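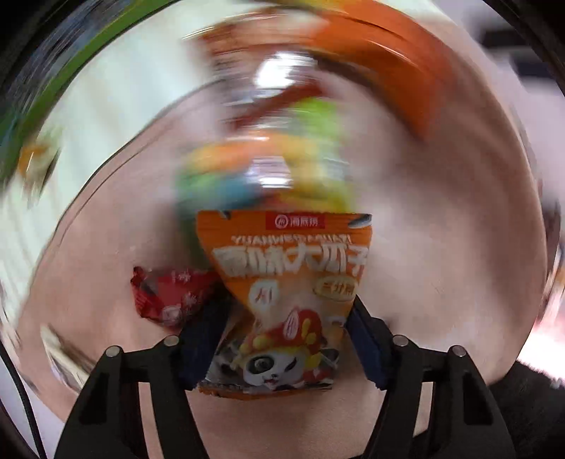

My corner of the newsletter this month is about snacks. Well, it's about robot learning, but we've spent so much of June squeezing bags of sunflower seeds that I've started thinking of them as the same subject.

If you read the spring issue, you'll remember that the Flurstead project is our try at teaching a robot to pick up soft packets from a messy pile. Boxes are easy these days. Cans are easy. A crinkly pouch is a whole different animal, because it changes shape the second you touch it, and half of what's inside slides off to the other end. Our first policy (the one we called Baysal, after a long night and a bad vote) had learned from demos where people grabbed any packet any way they liked. It did fine on flat ones and got hopelessly lost on anything puffy.

So we changed what we teach it. We collect everything with hand-held grippers now, the same fingers and pads the robot has, and we ask people to pinch low and let the top of the bag flare out. Then they're supposed to hold the bag upright for a beat before they move on. That little pause was my idea and I'm still pretty smug about it! It gives the model a clean look at a bag that's properly held, with the print side or the back side facing the camera, and it seems to soak that up much faster than it does the grabbing part.

We also started recording with two grippers working in the same space, one on a big packet and the other on something small. I was against this at first. More hands means more stuff blocking the view, and I figured we'd be throwing out demos left and right. We did throw out a few. But the model has to learn that another gripper poking in from the side isn't a thing to be picked up, and there's no nice way to teach that without putting one there. 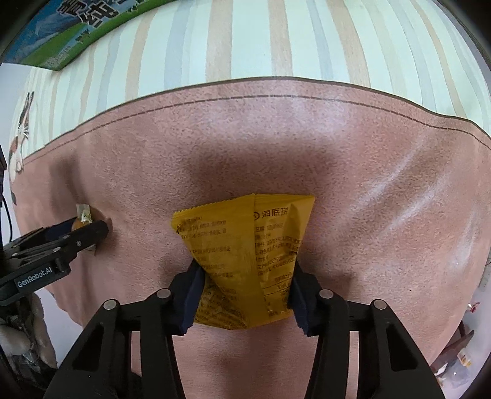 Someone at Vandport wrote back after my last update to say they'd tried the upright hold on their own setup and thought it was teaching the robot to dawdle; their version would lift a packet and then just hang there, as if waiting for applause. They wondered if we'd be better off trimming the pause down in the data instead of asking people to hold it.

Fair point, and we've seen the dawdling too. We're now training on both versions side by side. So far the trimmed one is quicker, but it drops more of the puffy bags, and I'm not ready to pick a winner.

Numbers, for those who skip to the numbers: we have 2795 demos in the set, and some 700 of them use both grippers. The new policy, Cleler, got 30 packets in a row out of a mixed pile before it fumbled one. Baysal's best streak was 9. I wouldn't read too much into streaks, and we still owe you a proper test with packets it has never met. Shiny film is the next headache, since the glare moves every time the bag creases and the model sometimes closes its fingers on nothing at all. I've got a polarizing filter on order and very modest hopes for it.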